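Reference > Storage and Shelving > Wire Goods > Hanging basket (wire)

Hanging basket (wire)

A hanging wire basket is an open container of welded or woven metal mesh, fixed to a wall, post or rail instead of standing on a shelf. It is used for light goods that need to stay visible and within reach, such as produce, cloths, stationery and small toys.

Construction

The body is normally formed from a flat sheet of mesh, folded at the corners and closed with a heavier rim wire. The rim carries most of the load. Finishes include powder coat, vinyl dip and zinc plate — black and white are the most common colors in household ranges. A typical mid-size body weighs 16 ounces empty and is rated for 10 pounds.

Mounting

Two methods are in general use. Rail mounting hangs the basket from a horizontal bar by hooks or clips, and allows it to be moved sideways. Post mounting fastens the back panel to an upright with screws, giving a rigid joint at the cost of adjustment.

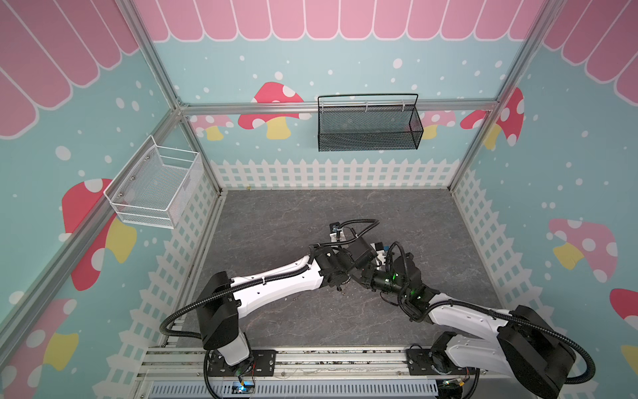 Black mesh basket on a rear rail and white mesh basket on a left-hand post, with mushroom and picket fence wall panels.

Wide, shallow baskets suit rails, where the weight is spread over several clips. Deeper baskets tend to tip forward and are better screwed in place. Afaf Nasrallah, in the Jolia handbook of shop fittings, recommends a clip spacing of no more than 20 centimeters.

Some makers, among them Wieczorek, supply both fittings with the same body.

Last edited 2021-08-04

Filed under: Wire goods, Wall storage, Fixings
Shares 16 | Comments 10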